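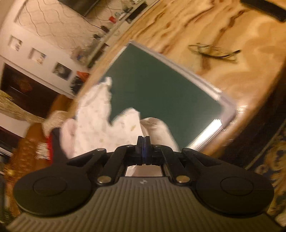
Gripper over the green board, cloth in front of the fingertips.

Fingers not meeting evenly after pivot service, hand-held parallel gripper
Posted by jurnton_bench, 20 Jun 2023

I look after one hand-held gripper used for board wiping with a cloth. Two inner and two outer linkage arms, brass-colored pivot pins next to the ribbed body plate, four screws along the upper joints. In April I pulled the pins, cleaned them and put everything back. Since then the left fingertip arrives first and the right one closes against it late. On a thick fold of cloth it holds. On a single layer the cloth slides out at the bottom of the seam.

I have retightened the upper screws twice. The gap at the tips with the trigger released is 49 mm, same as before the service. Is this a bent arm or an assembly error? I would like to avoid ordering a full linkage set from Gronstead, as the last one took 22 days.

Neusa Pimentel
Most likely assembly. An unchanged open gap tells you little, as both sides rest on their stops when open. Check it closed.

Back off all four upper screws until the arms move freely. Close the fingers by hand on a flat steel shim, hold them there, and snug the screws a little at a time, alternating left and right. Remove the shim and close again slowly. Both tips should reach the center together.

If the left still leads, take the outer arms off and lay them on a flat plate. A bent arm will rock. Also confirm that the inner arms were not swapped side to side. On our Tirkell units they look the same but the bores are drilled from opposite faces, and a swapped pair gives the fault you describe.

Do not put oil on the pins if you work with cloth. It travels to the fingertips. Dry film only.

joly_r
had this, replaced the pads and it went away. might be worth a try

jurnton_bench
Inner arms were swapped. Put them back and set the screws on a shim as described. 19 single-layer picks so far with no slip. Pads left as they were.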